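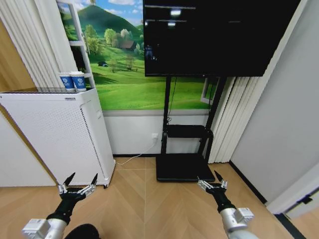

El robot, el purificador y los dos vasos.

Trucos de casa: cuando el que recoge es un robot

Llevo una temporada probando en casa un robot de dos brazos, un Drolarex, con la idea ingenua de no volver a mover un mueble. Los lectores habituales ya saben cómo acaban mis ideas ingenuas. En noviembre le pedí que apartara el purificador para barrer detrás y lo apartó, desde luego: tiró de él hasta que el enchufe salió de la pared con media embellecedora colgando. El cable medía lo que medía y el robot no preguntó.

Danica Hrubý, la electricista que vino a arreglarlo, me cobró 70 euros y me regaló una mirada que valía bastante más. De aquella visita salen casi todos los consejos de hoy.

Primero, desenchufar. A mano, tirando de la clavija y nunca del cable, antes de mover nada. Si al volver a enchufar notas olor a quemado, chasquidos o la clavija baila en la toma, se baja el automático y se llama a alguien que sepa. La cinta aislante no cuenta como alguien que sepa.

Segundo, nada con líquido encima de un aparato. Los vasos de café para llevar tienen una tapa que inspira mucha confianza y un agujero que no la merece. El mío (cortado, con azúcar) acabó dentro de la rejilla de salida en el mismo tirón. Si te pasa, desconecta, no lo pongas en marcha «a ver si seca» y consulta el manual antes de abrir nada. Un filtro empapado de café se cambia; yo intenté lavarlo y durante 17 días el salón olió a bar de estación.
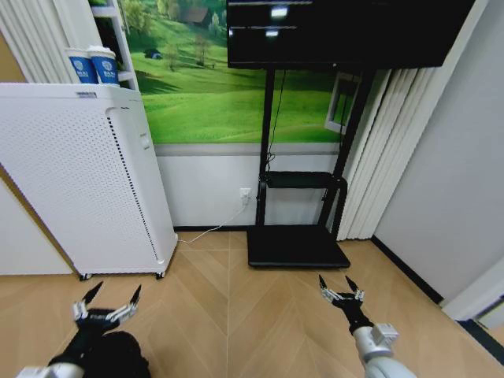 Tercero, los cables por el suelo. Pégalos al rodapié con grapas adhesivas o mételos en una canaleta, que se corta con una sierra pequeña y se pone en un rato. Antes de pegar, pasa un trapo con alcohol por la pared y deja secar. Los que cuelgan por detrás de una pantalla se sujetan al poste con tiras de velcro, una cada dos palmos – las bridas aprietan demasiado y luego hay que cortarlas a oscuras, con el alicate malo.

Cuarto, las ruedas. Muchos purificadores las llevan y ruedan de maravilla, también cuando no quieres. Comprueba si tienen freno. Si no lo tienen, unas cazoletas de goma debajo, que además evitan marcas en la madera.

Y quinto, la parada de emergencia. La del mío es un botón rojo en un mando que yo guardaba en el cajón de los cubiertos, entre las cucharillas. Ahora lo llevo en el bolsillo y lo pruebo antes de cada tarea, con los brazos lejos de todo lo que me importa. Mi vecino Ctibor Šindelář opina que para barrer detrás de un mueble basta con una escoba de mango plano. Le pedí la suya prestada y todavía no se la he devuelto.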